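Permit office math

Tuesday, May 7, 2019

The county says the wait for a building permit is down to 19 days. They put it on a banner at the top of the permit page, in green. I have been waiting since before the banner went up, and I'd like to know whose 19 days those are.

Some background for people who don't live here and have wandered in from my posts about gutters. We want to move one interior wall and add a window over the kitchen sink. The wall isn't load-bearing. I paid an engineer to write a letter saying so, and he wrote it, and it's one paragraph long. The window is a plain window. I turned in the application with two drawings, the letter, and a check, and a clerk at the Serrano Street counter stamped everything and told me I'd hear something.

Then came the press release. The county had 1,096 open applications at the start of the year, it said, and the new director had been shocked to learn this. I have trouble with the shock. She ran the intake desk before she ran the department. If your job is the front door and there's a line out the front door, at some point you must have noticed the line.

The fix has a name, of course. It's called Drullitz, and it's an online portal that replaced the old online portal, Jadov, which had replaced the paper forms I still ended up filling out. Everybody with an open application got an email telling them to make a Drullitz account and "confirm continued interest." You had 7 days to click the link. If you didn't, your application was marked inactive.

You see where I'm going with this. How many of those 1,096 went away because somebody looked at the drawings, and how many went away because the email landed in spam? I asked. I called the main number and got a nice man who said he didn't have that breakdown. I asked who would have it. He said it might be in the quarterly report. I read the quarterly report, which has a bar chart with a tall bar and a short bar and no mention of inactive files anywhere in its pages.

My neighbor Jacinto Zavala put in for a carport last fall and never saw the email. He found out in line at the counter that he'd lost interest in his own carport. He has to reapply, pay the fee again, and start over at day one. So in the county's numbers, Jacinto's old application is a closed case, and his new one is nice and fresh. If they get to it in 19 days he'll count as a success story. He has been trying to build this carport through two hailstorms.

I did click my link, so I'm still active. My status says "In Review (Pending Review)." I wrote to our county board member, Akua Nartey, and I'll give her credit, she wrote back herself. She said the department had made real progress and she would ask about the inactive files at the May meeting. Fine. I'll be there. I've been told things would be asked about before, most memorably during the Burkesik Road drainage business, and that culvert still backs up.

What bothers me most is the $3,000 deposit the contractor is holding. He's been decent about it, but his schedule is his schedule, and if the permit doesn't come by the end of the month he goes to his next job and we go to the back of his line. Nowhere in the county's figures is there a column for that.

Meanwhile my wife has the whole kitchen planned down to the countertops. She wants white with gray veining. I said it'll show every coffee ring. She said I could use a coaster. We've had this talk more than once now, there being plenty of time for it.

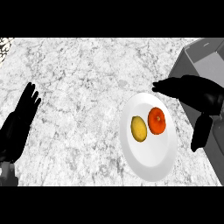

White counter with gray veining (a computer rendering).

I'd go with something darker, but I've been outvoted, and anyway you can't order a counter for a kitchen the county hasn't agreed to yet.

If you had an application in before the new year and never got the email, check your status. It's under "My Projects," then "Archive," which is a funny place to put things people are still waiting for. And if yours did come through in 19 days, start to finish, drawings and all, leave a comment and tell me what you applied for. I'm willing to be wrong about this. So far I've heard from one person, and hers was for a fence.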